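Walker drifts left on smooth floor, any ideas?

Posted in Student projects, 4 May 2022

We've got a walking humanoid for our club project and it won't hold a straight line. Worked fine on the carpet tiles upstairs, now we're on the wood floor and it pulls left every run. Same gait file, same battery. Tried recalibrating the ankles, tried slower steps – a bit better, not much. View down from the head camera, parked just short of the table:
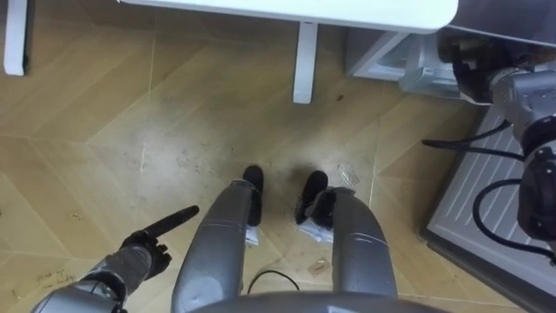

Sutherland Humanoid Club – Walking Team

Gait loop is 300 Hz if that matters. Demo is soon and we have to get it across the room without someone grabbing it. Is it the floor or is it us? Don't want to start changing hip offsets if its just grip.

posted by trandico_legs

Grip, I'd bet. That floor looks dusty, and there's paper bunched up round the heel on the right foot. Also some at the other one. Get all of it off before you touch a single number in the gait file. Then wipe both soles and sweep the floor, and do 2 runs in opposite directions. If it goes left both times its the robot. If it goes left one way and right the other, the floor slopes.

And move that cable from between the legs. We lost most of March to a "calibration fault" that was a lead catching on a toe.

Dont touch the hips yet.

posted by Skolix

had this with ours, put rubber on the feet and it was fine. well it fell over more but it went straight

posted by grusell

Agree with Skolix on cleaning first. One to add – log the yaw from the body sensor while it's just standing still. Ours crept even with the feet planted and the balance code kept "correcting" for a turn that wasn't happening. Let it sit for 1,000 samples, take the mean, subtract that. Ten minute job. You'll need to redo it when the motors have warmed up tho, the number moves.

posted by bench_end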